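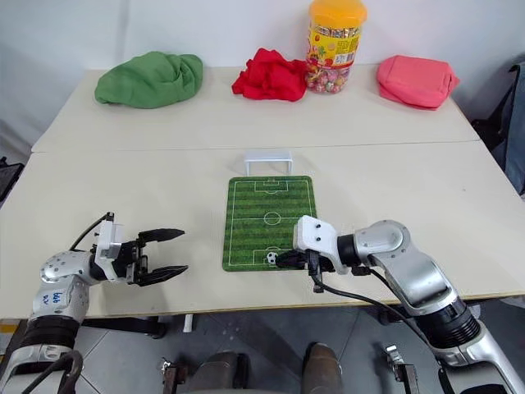
Section 4: Good practice for tabletop tasks with two arms

Welcome to the fun part! By now your Lerow arms are mounted and homed, and you can start on real tasks. The habits in this section come from the Trimwood bench rules, revised in March, and they make every session smoother.

Before you start

1. Push the tables together and press on the seam. If one side dips, level the feet first.
2. Clear the space between the arms. Items you'll need later – cloths, pouches, jars – go in a row at the back, well beyond the task mat.
3. Lay the soccer mat lengthwise toward the goal and smooth the corners flat.
4. Follow each gripper cable with your eyes from the housing back to the arm. A loop is fine. A loop that can snag on the table edge is not.
5. Move chairs at least 90 cm from either elbow.

Running the ball task

6. Set the speed limit to 30 percent. Yes, it feels slow! You'll be glad of it the first time a finger lands a little low.
7. Open the idle gripper and park it beside the mat, jaws empty.
8. Lower the working gripper to the near end of the mat, with its fingers next to the ball.
9. Say "moving" out loud, then start the push toward the goal.
10. Log the result before you touch the ball, even when it's a miss.

CAUTION: Never reach over the mat while the arms are powered. Press the stop button and wait for the status light to go out.

NOTE: The ball is small and light. If the fingers pin it against the mat, raise the tool height one step and try again.

NOTE: Check the housing screws after every 300 runs. The torque table is on page 114.

If you use the Zusen controller, save your speed limit as a profile – it resets at power-off. Sampaio controllers keep the last value, so read it on the screen before step 7.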